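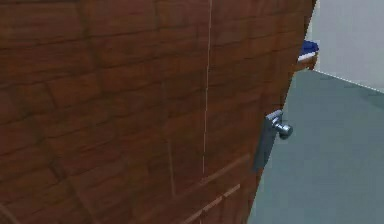

Doors are where we started with the Fenex Door Pack, and they're still the part we love most. A learning system that has only met one lever handle gets lost the minute it meets anything else, so we built a whole simulated house full of doors to practice on. Some have plain faces, some have raised panel molding, and some have a round silver knob on a tall metal plate, close to the edge where a gripper has very little room to come in from the side. Views from right up against the wood are in there too, with just a bit of floor and wall past the edge!

What you get
1524 demonstrations, steered by people, in simulation
81 door models with swappable handles
5 room layouts
Camera views, joint positions and gripper commands for every run
Failed tries kept in and marked as failed (we think they're some of the best material)

Recording your own
The Humari recorder comes with the pack. Pick a door, pick a start pose, and drive. Each run stops by itself after 90 seconds, and you can keep it, mark it or toss it with one key. Cameron Moffat wrote the replay tool, and it's a joy to scrub through a tricky knob turn with it.

Coming in December: sliding doors and cabinet fronts.

Page updated Aug 28, 2023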